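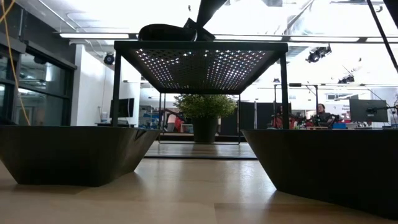
Grundgate workroom, weekly table check
Friday, before 9 o'clock

1. Table top clean and dry: OK. Some small scratches near the door side, not sharp.

2. Bins (2 pieces): OK. Please keep a free space between them, so the hand can pass.

3. Metal shelf, stands flat on four legs: OK. I pushed it lightly from each side and it does not rock. Label no. 163 is almost not readable, new one is asked from Brastum.

4. Holes in the shelf top, no burrs: OK, checked with a cotton glove.

5. Mat under the shelf: REPEAT. One corner was lifting last week. I pressed it down but it needs new tape.

6. Soft items on the shelf, up to two at once: OK.

7. Walking way behind the table: OK. The plant may stay, but not nearer to the exit.

8. Ceiling lights: OK.

Open points go to Donell, order 389. Next check in November.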